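Notes on teaching the CPU insert, part two

Part one covered mounting and calibration. Since then I have moved from scripted waypoints to teleoperated demonstrations for the Katamon cell, and these are my notes from the first 30 episodes.

The task has three stages: take a processor from the fixture, carry it to the open tower, and lower it into the socket. I drive both arms from leader handles through the Veka teleop stack. The tower lies on its side, so the insert is close to vertical.
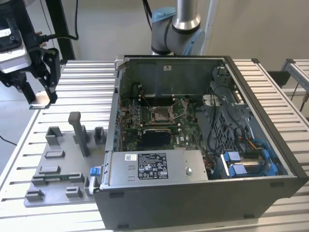 My first mistake was recording everything at full hand speed. The leader handles have no force feedback, and I tend to rush the carry and then hesitate over the socket. A policy trained on that learns the hesitation very well. I now cap the joint speed at 30 percent inside the case and leave it uncapped outside.

The second mistake was keeping failed approaches in the set. Of the first 30 episodes I threw out 11. Most of those had a regrasp in the middle, and the regrasp looked different every time.
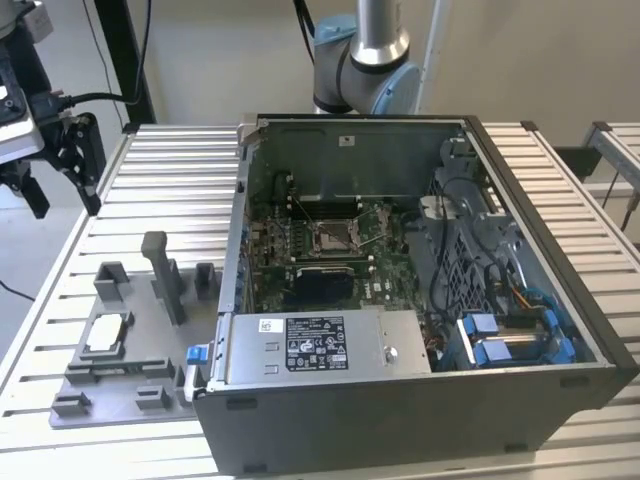

Fixture layout matters more than I expected. I printed the plate in one piece and changed it twice in June, which invalidated every episode recorded before the second change. Freeze the plate before you record anything you plan to keep. The same goes for the fixed camera. Mine slipped a few millimeters on its clamp and I lost an afternoon to it.

For the last stage, the wrist view is the one I watch. Socket and chip are both in it, and I line up the edges before starting down. 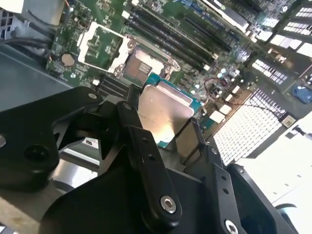
Recording settings

Joint states are logged at 400 Hz and downsampled for training. Start and stop are on a foot pedal. Each episode gets a label when I stop it, not at the end of the session, as I misremember them otherwise.
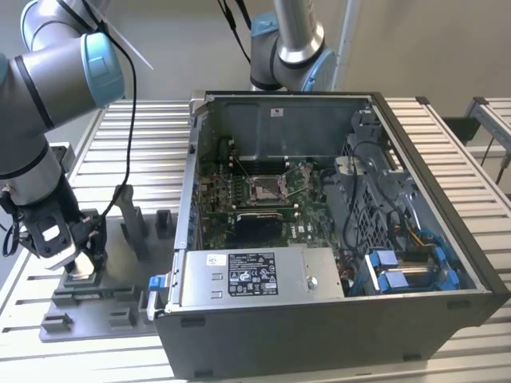

Grasp consistency is the current problem. I hold the handles slightly differently after a break, and the offset shows up in the data. Small parts make it worse, like the gray one in the jaws over the tray, where the white finger inserts leave little room for a bad angle. My fix so far is to run six throwaway grasps before each session. The Divon handles have a stiffer trigger than the Fjeld pair, and I get less drift with them.

Next is training on the 19 episodes that survived, then recording more with the cap in place from the start.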